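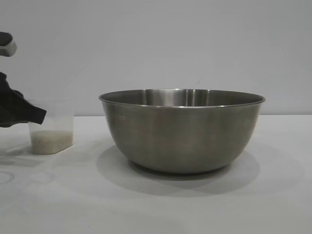
Rice water ratios, measured by weight

Most package directions give rice and water by volume. I stopped using them last November, after a run of pots that came out different from one week to the next with the same measuring cup. The cup was the problem. Filled by scooping, it held up to 9 grams more rice than when filled by pouring, and I had been doing both without noticing.

These notes cover long grain white rice on an electric stove. Brown rice behaves differently and I have not collected enough pots of it to say anything useful.

The standard batch is 400 grams of dry rice. It feeds four with some left over. I rinse it in three changes of water, drain it in a fine strainer for ten minutes, and weigh it again. The weight after draining is the number that matters. Rinsed rice holds surface water, and that water goes into the pot whether you account for it or not. On a typical batch the gain is roughly 50 grams. Shaking the strainer brings it down, but not by the same amount each time, so I let it sit.

The pot goes on the scale, the rice goes in, and I add water until the total of rice and water reaches 873 grams. The surface water is included in that figure automatically. There is no need to subtract anything. The target came from a winter of adjusting up and down in small steps, and it applies to my pot and my lid. A looser lid needs more.

The pot is a Dolan, two and a half quarts, with a heavy base. The previous one was a Furno of the same capacity but wider, and it lost more steam. I had assumed that the ratio was a property of the rice. Evaporation depends on the pot, the lid and the time on the burner, and hardly at all on how much rice is inside. That explains why doubling a recipe by volume gives wet rice: the absorbed water doubles and the lost water does not.

To find your own loss, put a known weight of water in the pot, run the full cooking schedule with the lid on and no rice, and weigh what is left after it cools. Do it twice. If the two results are far apart, check whether the lid is seating properly. Mine had a slight bend near the handle.

Schedule:

Bring to a boil uncovered on medium high.
Cover and drop to the lowest setting for 12 minutes.
Turn off the burner and leave the pot on it for 10 more.
Open, fluff with a fork, cover again for 5.

Electric burners hold heat, so the drop to low is slower than the dial suggests. Antigoni Tsolakis wrote to me after the first version of these notes and said she moves the pot to a second burner already set to low. I tried it on a Tuesday and again that weekend. The bottom layer was softer both times, and I have kept the method.

Salt goes in with the water. Oil made no difference I could detect to sticking, so I left it out.

Leftover rice should be spread on a tray, cooled quickly and refrigerated in a covered container. It reheats best with a spoonful of water per serving. For fried rice, skip the water and use it the next day, straight from the refrigerator.

The scale is a Zistell with one gram resolution. Its auto-off is set too short, and it has dropped the tare on me while I was filling the pitcher. Write the pot weight on a piece of tape and stick it to the lid.

Urszula Krajewska asked whether soaking changes the target weight. I have only four soaked batches so far. The total stayed the same and the covered time came down by two minutes, but I would like more data before changing the schedule. Jasmine rice is next on the list, starting with the bag of Iva that has been open in the pantry since spring.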